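The second microphone
Nkrumah Quaye

Most handsets sold in the past decade carry at least two microphones. The primary one sits on the bottom edge, near the mouth. The secondary one is usually a pinhole on the top edge or beside the rear camera, and owners regularly mistake it for a reset switch or a SIM ejector slot.

Its job is reference capture. During a call the lower microphone picks up voice plus background, while the upper one picks up mostly background. The processor compares the two signals, estimates the noise and subtracts it from the outgoing audio. Steady sources such as fans and road noise are removed well. Wind and nearby speech are harder to deal with. 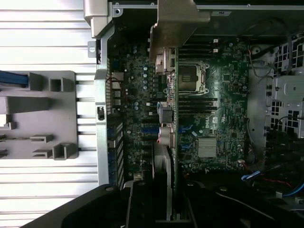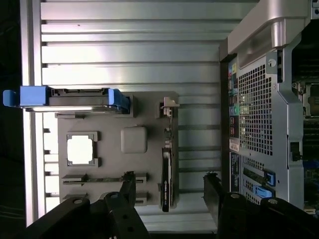

Blockage is the common fault. The Pullard repair counter in Bredeck logged 1386 handsets with call-quality complaints in the year to July, and 35 of those had nothing wrong beyond a covered secondary port. In 21 cases the cover was a third-party case with a misaligned cutout. The remainder were lint, adhesive residue or a screen protector fitted past the edge.

A simple test is to record a short video with the rear camera, then a voice memo, and play both back. If the video sounds muffled and the memo is clear, check the upper port first. Remove the case and repeat the recording. A dry, soft-bristled brush is adequate for cleaning. Pins and compressed air can push debris into the mesh or rupture the membrane behind it.

Replacement on the Nurov handsets means changing the whole upper flex cable, part 3620, as the microphone is soldered to it.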